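Shelf sag, revisited

I have had three emails since the last post asking why I keep quoting deflection per unit length instead of a plain load rating. The short answer is that a load rating on a shelf tells you when it fails, and very few shelves in a house fail. They sag. A board can be far below its breaking load and still look terrible after two winters of hardcovers.

The quantity that matters is stiffness. For a board supported at both ends with the load spread evenly, the deflection at the center goes with the fourth power of the span and the inverse third power of the thickness. Double the span at the same load per inch and the sag goes up by a factor of sixteen. Double the thickness and it drops by a factor of eight. Material comes in only linearly, through the modulus, so changing from one sheet product to another usually buys less than moving a support inward by a few inches.

Sơn Tạ wrote to point out that my earlier table left out creep, and he is right. Sheet products made from fiber or particles keep moving under a constant load. The number you measure an hour after loading is not the number you will have in a year. My habit is to take the first-day figure and double it for anything made of particles, and to add half again for plywood. This is crude. It has been good enough in my hallway.
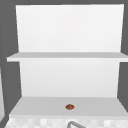 Dakilard, 12/12/24

The second round of measurements is done. Same jig as before: two fixed supports, a dial indicator under the center, and sandbags placed from the ends toward the middle. I left each board loaded for 200 hours, read the indicator, unloaded it, and read it again an hour later to get the permanent set. Humidity in the basement drifted more than I wanted, and I have not corrected for it.

Two findings. First, a front edge strip does more than I had assumed. A solid strip glued under the front edge, set on its narrow side, cut the center sag by more than half on the longest board. The strip has to be glued along its full length. Screws alone let it slip against the board and most of the benefit goes away.

Second, the fixing at the back matters more than the fixing at the ends. A board tied to the wall along its rear edge behaves like a much stiffer board at the back and an ordinary one at the front, so it twists forward under load. If you see books leaning out toward the room, check for this before you blame the brackets.

I ran the Kang board and the Ludier board side by side. I will hold the numbers until I can repeat the Ludier run, because the indicator stem was sticking during the last 6 hours and I don't trust the final reading. The Gisell spreadsheet is updated with everything else. Column F is now span between supports, no longer overall length — several people had been entering the wrong one, including me.

Next up is a cyclic test, loading and unloading around 1,000 times with a small weight. I expect to start in February if the basement stays above freezing.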